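The purchasing manager at Manolakis, a contract screen printer in Droltmont, keeps returned shirts in a filing cabinet, sorted by the fault that sent them back. Most of the drawers, she says, concern ink that was never fully cured.

"People blame the ink or the washing machine," she said in her office in April. "Nearly all of it is temperature. The top of the print gets hot enough and the layer against the cotton doesn't."

The shop prints sponsor shirts for road races and school fundraisers, a trade built on small type. Family names and business names are set in columns, often in white on a colored shirt.

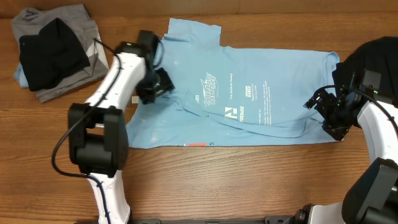 Photo: Manolakis

Fine type limits the choice of mesh. A coarse screen lays down more white but fills in the letters. A fine one holds the letters and lets the shirt color show through. The shop settled on two passes through a fine screen, with a short flash between them.

"The flash is only there to gel the first coat," she said. "If you cure it fully at that point, the second coat has nothing to hold on to. You get a print that looks perfect and peels at the first wash."

Each sponsor order is tested before the run. A sample is printed, cured and washed 7 times, then stretched by hand across the grain of the knit. Cracks that show white edges mean the dryer belt is moving too fast. The test adds a day to the schedule, and some customers object.
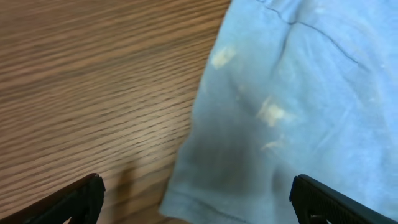 Blanks are the other variable. Manolakis bought from a mill agent in Prallmont until two dye lots in one order printed differently, and 137 shirts had to be replaced. It now buys through Brasano and asks for a single lot on anything over 1,000 pieces.

"Dye can migrate into white ink days after the shirt is boxed," she said. "On cotton it's rare. On blends you plan for it — a blocking base, lower heat, a longer belt time."

She advises customers to send the sponsor list as text, with the spelling already approved. The last list she received as a scan had 43 names on it, and the shop retyped all of them.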